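23 Feb 2021

Teleop, morning

Kekov arm, wrist camera on, Rosimeire Marinho on the leader handles. Target for the Markenov set is 100 demonstrations. We stopped at 9. Her hands are steadier than mine, so I logged. Three takes scrapped for closing the fingers too early. Green ball to be the pick, red block left where it lies. I asked her to pause short of the ball before each approach, so that the start of the descent is easy to find in the log.
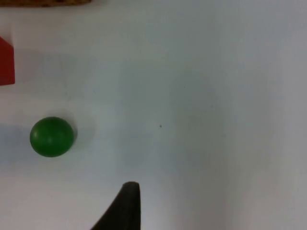 Afternoon

Replayed the good takes at half speed. Joint 3 lags the handle. Wrote to Bajwa about the gain and went home.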